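Kitchen scale

A kitchen scale is a small weighing device used for portioning ingredients, and I'll admit up front that I'm a convert. I grew up in a cups-and-spoons house (my mother leveled flour with the back of a butter knife) and I didn't own a scale until I was well past thirty. Most of the ones sold for home use today are digital: a flat platform, a display, a few buttons, and a strain gauge underneath that bends a tiny bit under load and turns that bend into a number. The older kind works with a spring and a dial, and I still have a soft spot for those, even though mine reads 80 grams when I put a 96 gram egg carton on it. 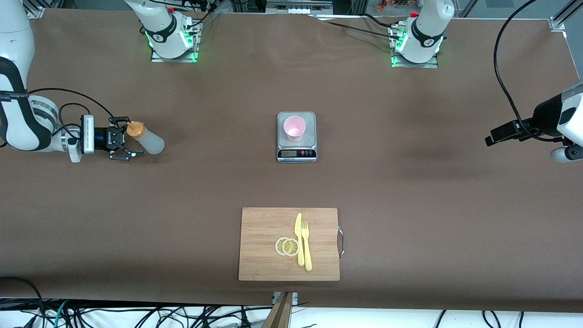

Tare is the button I use most, and it's the one I'd teach first. It sets the display back to zero with a container already sitting on the platform, so you only weigh what goes in afterward. People tend to picture a big mixing bowl for this, but something small like a pink plastic cup on a brushed-metal platform does the job nicely for oil, honey or a bit of yogurt, and a little cup leaves the display in plain sight! A wide bowl hangs over the front and then you're crouching at counter level trying to read the digits.

Squeeze bottles and scales get along very well, by the way. You can add a sauce in short bursts and stop when the number looks right, and there's no spoon to scrape. Chantelle Engelbrecht, who taught the Saturday sauce class I took at Asadi, had us dress a whole salad this way, and I've done it ever since.

Put the scale on something hard and level. A folded towel underneath will throw it off, and so will a wobbly board. Mine is a Ziltside, bought one March, and it drifts by a gram or two if I leave a pot on it too long, so I switch it off and start over. Wipe the platform with a damp cloth and keep it out of the sink.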